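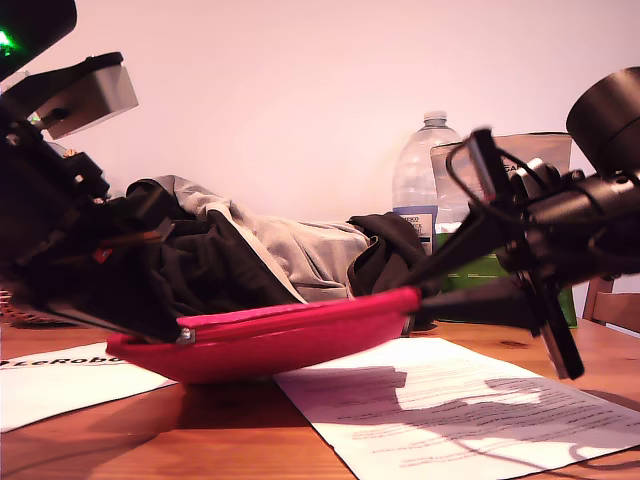 Week 6 handout: Soft containers and the packing claims made for them

Bring this sheet on Tuesday. We will start with the Bisanville reading and then do the table exercise.

The Bisanville household survey is quoted all over the place for one result: people who sort clothes into small fabric pouches pack faster. Read the method section before you repeat that. The survey covered 385 households, but only 63 of them were timed, and those 63 had asked for the pouches in the first place. Nobody in the comparison group was given a pouch at all. What we have is a report on people who like pouches.

Drundeo makes a stronger claim in its catalog, that a soft case "saves space." Saves it compared to what? A sweatshirt has the same amount of cloth in it whether it sits in a drawer or a pouch. What changes is the air, and you can get rid of most of that by folding properly and pressing down with your hand. Csonka at least says this in the small print.

Points to argue about:

Shape. A shallow, boat-shaped case in hot pink is easy to find in a suitcase. It is a poor match for a bulky gray top bunched up with black clothing, which will heap above the rim long before the ends are full. Catalog photos tend to show socks.

Capacity. Rodex gives capacity in grams (300 for its small size). I don't know what that means for clothing and I doubt they do either. A thin shirt and a thick one can weigh the same.

Order of work. Most guides say fold first, then fill. Some say stuff and smooth afterward. I have not seen a fair test of the two.

Table exercise, in pairs. One sweatshirt, 2 dark garments, one soft case. Clear water bottles off the table first, please. Pack once folded and once bunched, and write down the time and whether the case closes. If it doesn't close, write that down too. Last year half the class left those trials out and then reported a success.

Reading for next time: Bisanville, appendix on dropouts.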